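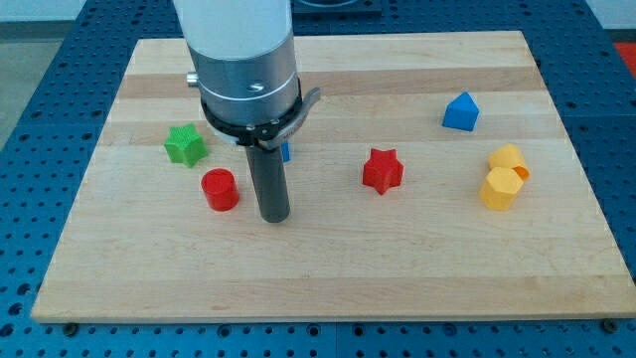 Preguntas frecuentes sobre el cuidado de tablas y encimeras de madera

Nos escribís mucho, y nos encanta, pero como las preguntas se repiten hemos ido juntando las respuestas en esta página. Si la vuestra no está, mandadnos un mensaje y os contestamos con calma (Emese Vincze lee todo el correo del taller, aunque a veces tarde un par de días).

Última revisión: 09/01/2021

¿Cada cuánto tengo que dar aceite a la tabla?
Depende muchísimo de la casa. Una tabla que se usa a diario y se friega otras tantas veces pide aceite una vez al mes; otra que solo sale cuando hay visita puede pasar medio año tan tranquila. Echadle unas gotas de agua: si se quedan en bolitas, todavía está protegida, y si la madera se las bebe y oscurece, toca aceitar.

¿Sirve el aceite de oliva de la cocina?
Mejor que no. Ya sabemos que es lo que hay a mano y que la abuela lo hacía así, pero con el tiempo se enrancia y deja un olor que cuesta quitar. Usad aceite mineral de grado alimentario o nuestra cera Pelline, que lleva ese mismo aceite y cera de abejas.

¿Cuánto cuesta la cera y cuánto dura?
El bote pequeño de Pelline vale 217 coronas y el grande, 1.155. Con el pequeño hay para bastantes manos de una tabla de cocina normal, así que si solo tenéis una o dos no os hace falta el grande, de verdad.

¿Puedo meter la tabla en el lavavajillas?
No, por favor. El calor y el agua abren las juntas encoladas y de eso ya no hay cera que la salve. Agua templada, un poco de jabón, secar con un paño y dejarla de canto para que le dé el aire por las dos caras.

Mi tabla se ha curvado, ¿tiene arreglo?
Muchas veces sí. Ponedla con la parte abombada hacia arriba sobre un paño apenas húmedo, con unos libros encima, y dejadla hasta el día siguiente. Si sigue igual, la cepillamos en el taller de la calle Csizmadia.

¿Es normal que las tiras tengan tonos distintos?
Completamente normal. Cada listón viene de una parte distinta del tronco, y hasta en el arce, que es bastante uniforme, aparecen vetas más oscuras y algún nudo pequeño. A nosotros nos gusta que se note.

¿Lijáis también encimeras a domicilio?
Sí, en Indale y alrededores. El desplazamiento con presupuesto son 157 coronas, que se descuentan si luego nos encargáis el trabajo, y el lijado con aceitado empieza en 3.000. En enero solemos tener hueco; en primavera conviene avisar con tiempo.

¿Y las manchas negras junto al fregadero?
Casi siempre es humedad que lleva tiempo entrando, o una lata mojada que se quedó ahí toda la noche. Las suaves salen con lija fina; para las profundas tenemos el limpiador Jarnon, que se deja actuar un rato y se aclara bien. Probadlo antes en una esquina que no se vea.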